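Water rings on a wooden table are mostly a problem of the finish. White marks sit near the surface and often lift. Dark ones have gone into the wood and usually need sanding.

For a white ring, wipe the table with a barely damp cloth and dry it. Lay a folded cotton tea towel over the mark and press with a warm iron, no steam, for 3 seconds at a time. Lift and check - don't leave the iron sitting there.

If the ring is still there after 30 seconds in all, stop and let the wood cool. Try again the next day.

Wax once the mark has gone, going with the grain.

*Amna Kazmi* 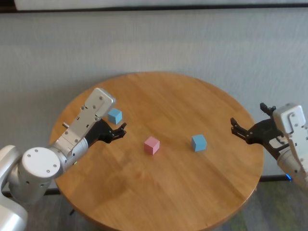

*1 min read*

Next: getting candle wax off wood.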